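Metal tray, glass and one little brush: what order do you clean up in?
Home & Kitchen > Cleaning up
Posted 2025-03-15

Marlene Barros
Hello all, I have been reading here for ages and finally have something to ask. We host a small supper get-together every month, and by the end there is always the same little group of things left on the big brown table. There's a shallow metal tray, a spatula with a pale blade, an orange-handled brush, a wine bottle and whatever glasses people have wandered off from. I do the tidying myself while the others are still talking, and I would like to get it down to something calm and quick.
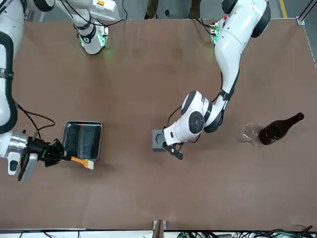 My trouble is mostly with the tray. I scrape first with the spatula and then go in with the brush, but my sister-in-law (a lovely woman, and very sure of herself) says the brush should go first, so the crumbs are gone before anything flat drags across the metal. I've also been told never to do the tray until the glasses are off the table, and I'm forever forgetting that part. Is there a sensible order? And do I need a separate brush for the corners? I saw one in the Erdem catalog in January and nearly bought it.

Kamrul Akanda
Hi Marlene, welcome! I helped run the kitchen at a community hall for 4 years, so I have cleaned more trays than I care to remember, and I'm glad somebody else thinks about this.

Glass goes first. Before you pick up a spatula or a brush, get the bottle and every single glass off to the sink or the counter, and pay special attention to any glass lying on its side. Clear glass on a brown tabletop is terribly easy to miss when you're looking at the tray, and your elbow will find it before your eyes do. 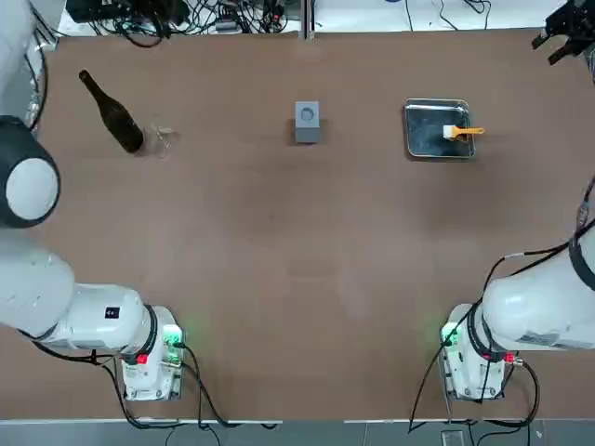 After that, you and your sister-in-law can both be right. If what's in the tray is dry and crumbly, brush first and tip it out. If it's stuck on, loosen it with the flat of the spatula, held low so the edge doesn't dig in, and brush afterward. Start at the far side and bring everything toward one corner, because chasing crumbs around a raised rim will drive you up the wall. Park your tools in the tray between steps, too, and the table stays clean under them.

I wouldn't buy the corner brush. A small one with soft bristles gets into a rounded corner just fine if you tilt it.

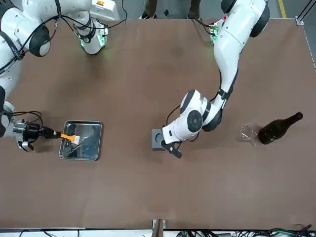
Brush angled down into the tray, with the other tool left lying in the bottom.

Warnow
Just soak it. Warm water, drop of soap, go back and talk to your guests.

Marlene Barros
Thank you both! Kamrul, I am going to try glasses first next month and will report back to my sister-in-law, who will be pleased to be half right. Warnow, I may well do that on the lazy nights.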